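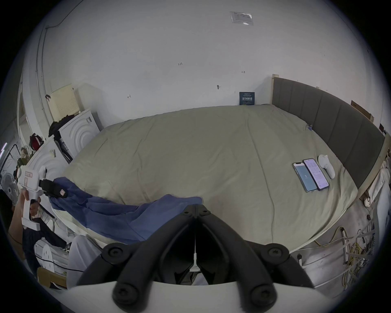 Por que o programa de dobrar roupa se perde com uma toalha que uma pessoa dobra sem olhar?

Porque o pano muda de forma cada vez que é tocado, e o programa precisa voltar a descobrir onde estão os cantos antes de decidir o movimento seguinte. Quase todas as falhas em casa vêm desse passo, e boa parte delas se resolve nas configurações, sem mexer nas garras.

As dicas desta página valem para quem usa o Willby em casa, na versão com planejador separado. Quem usa o Lendow encontra as mesmas opções com outros nomes, quase sempre no menu de percepção. Os valores indicados são os que funcionam aqui, com roupa de algodão e toalhas comuns.

Antes de ligar

Estenda a peça numa superfície de cor diferente. Azul sobre bege ou verde-claro funciona bem. Branco sobre branco é o pior caso: o contorno some e o programa passa a tratar uma dobra do lençol como se fosse a borda da toalha. Se só houver lençol branco, uma manta lisa por baixo resolve.

Alise a superfície com a mão uma vez. Não precisa ficar esticada como em hotel. O que atrapalha são as dobras compridas e retas, que o detector confunde com bainha. Ondulações suaves passam sem problema.

Tire da área de trabalho o que for pequeno e tiver cantos. Celular, carteira e caixinha entram na lista de candidatos a canto com mais frequência do que se imagina. Se não der para tirar, desenhe uma zona de exclusão no mapa da superfície. No Willby isso fica em Área, depois Ignorar.

Feche a cortina se o sol bater direto. A sombra da própria garra sobre o pano muda a leitura a cada passagem. Uma lâmpada de teto acesa o tempo todo dá resultado mais estável do que a luz da janela, mesmo sendo mais fraca.

Detecção de cantos

O limite de confiança vem de fábrica em 80. Para toalhas e panos de prato, baixe para 60. Com o valor de fábrica o programa rejeita cantos arredondados pela lavagem e fica repetindo a busca. Abaixo de 60 ele começa a aceitar qualquer ponta de tecido amassado.

Deixe ligada a opção de confirmar o canto depois de pegar. Ela custa um pouco de tempo em cada peça, mas evita que a dobra inteira seja feita a partir do lugar errado. Quando a confirmação falha, o programa solta e procura de novo, até 5 tentativas. Aumentar esse número não ajuda: se o canto não apareceu em 5, está por baixo do resto do pano, e o certo é mandar abrir a peça primeiro.

Para peças emboladas, ative a rotina Abrir antes de Dobrar. Ela levanta o pano pelo ponto mais alto, deixa cair e olha outra vez. Com camiseta costuma bastar uma passagem. Com lençol de elástico, a rotina não serve - dobre à mão.

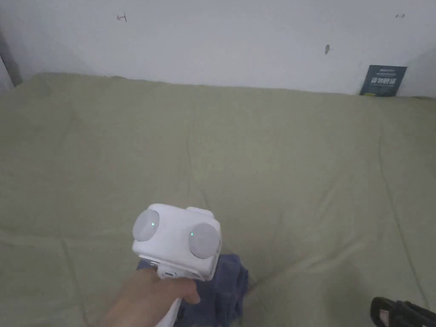

A mesma rotina tem um ajuste de altura que quase todo mundo deixa no automático. Em cama, é melhor fixar. O colchão cede quando a garra encosta, e o programa, que espera uma mesa, entende que ainda não chegou e continua descendo. Escolha o perfil Superfície macia e salve como padrão do quarto. Se o seu pacote não tiver esse perfil, suba a altura mínima em 2 centímetros e teste com um pano velho.

Força e velocidade

Comece com a força baixa e vá subindo. A dica contrária circula bastante, mas força alta puxa duas camadas de uma vez, e o programa não percebe, porque para ele a pega deu certo. Se a peça abre torta, olhe primeiro para isso.

Na velocidade, separe os dois movimentos. O trajeto com a garra vazia pode ser rápido. Com o pano preso, reduza pela metade: tecido balançando atrapalha a leitura seguinte, e o planejador acaba esperando parar. No Zonico as duas velocidades vêm unidas num só controle, e é preciso marcar Avançado para separá-las.

Ensinar uma dobra nova

O módulo Oyelaran aprende dobras a partir de demonstrações gravadas. Grave 16 demonstrações da mesma peça antes de treinar. Com menos do que isso o resultado depende demais da posição inicial do pano.

Varie o começo e mantenha o fim. Coloque a toalha ora de lado, ora mais perto da parede, ora meio amassada, e termine sempre na mesma dobra, com a mesma orientação. Se numa gravação a dobra final ficou diferente, apague e faça outra. Uma demonstração ruim pesa mais do que parece.

Mexa devagar e faça uma pausa curta ao fechar a garra. O módulo usa a pausa para marcar a pega. Quem emenda os gestos acaba com gravações em que a pega e o levantamento viram um passo só, e depois não dá para corrigir um sem estragar o outro.

Dê nome às gravações na hora. "Toalha rosto, três partes" é um bom nome. "Teste novo" deixa de dizer alguma coisa na semana seguinte.

Manutenção

Limpe as lentes com pano seco de microfibra toda quinta-feira, ou no dia em que a casa lava mais roupa. Fiapo na lente aparece nos registros como mancha fixa, sempre no mesmo ponto, e o programa às vezes a conta como borda.

Refaça a calibração depois de trocar a cama de lugar ou o colchão. Trocar só a roupa de cama não exige calibração, mas exige nova leitura de cor, em Área, depois Atualizar fundo.

Antes de atualizar o planejador, exporte os perfis. A atualização mantém as dobras ensinadas e apaga as zonas de exclusão, que precisam ser desenhadas de novo se não houver cópia.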